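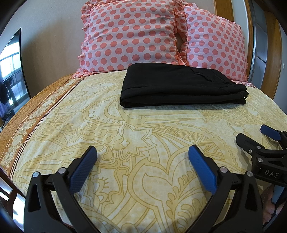 Does the Niltido take folding work away from the room staff?
It takes the trousers and the flat stacks, and leaves people the rooms, the guests and the final say.

Niltido from Rivow is a folding helper for guesthouses and small laundries. We love how quickly a team settles in with it! At Oltska the morning crew handles 259 garments on a full day, and they used to end it with sore wrists. Now they sort, check seams and go home on time (a big deal in September). 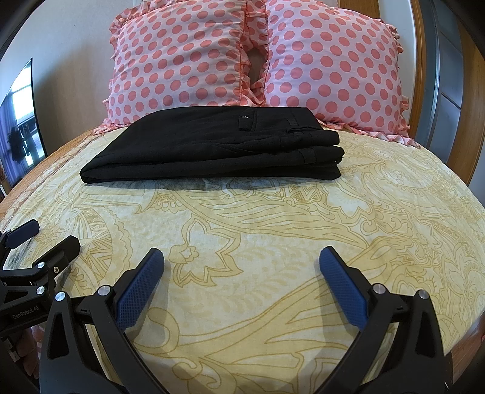 Training takes 20 minutes per person, and the stop button works from either side of the bed. Staff choose which pieces go to the machine, and anything delicate stays with them.

Order code: Niltido 800
Finger pads: sold in boxes of 100
Service partner: Blöndal
Page updated 7th August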